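July 25, 2025
Posted by Mieczysław Laskowska

Print this message | E-mail this message

Subject: Re: Length of sample chapter for the November workshop

Fidel Lucero wrote:

> Dear all, a few people asked me how much to send before the
> Lomerico workshop. Please send 16 pages of your manuscript and a
> one-page summary. If your book is nonfiction, add the table of
> contents. The group has 5 readers and each of them will
> read everything, so please do not send the full book.
> Does 2000 words for the summary sound too long?
> Fidel

Dear Fidel, dear all,

Thank you for the clear explanation. I think that 2000 words is too long, and also it can't fit on one page, unless the letters are very small. Last year I sent a summary of 300 words and the readers had enough to talk about. My suggestion is to keep the one page and to make 300 words the limit.

I have also a question about the pages. Do you count them with double spacing? In my country we count a manuscript page by characters, so I made this mistake at my first workshop and my chapter was almost two times longer than the others. Sengar, the small press which published my first book, asked for double spacing and wide margins, and I would prefer that we use the same rule.

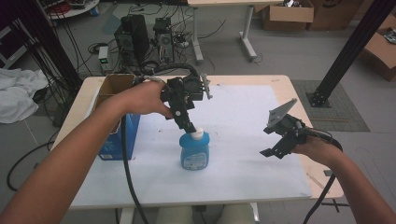
About the order of reading, I would like to propose that the nonfiction writers go first. Their table of contents takes time to discuss, and in the last workshop we came to it when everybody was already tired. If the others don't agree, I can accept the old order.

One more thing. My new book has the working title "Brasness" and I am not sure if an American reader will think it is a spelling error. It is the name of the village where the story happens. Please tell me your opinion, but write to me directly so that we don't fill the list.

I will send my chapter to Fidel when I know the answer about the spacing. The summary is ready already, it needs only a correction of the articles, which I always put in the wrong place.

With kind regards,
Mieczysław

Contact the list owner | Copyright Lomerico Writers List | Back to top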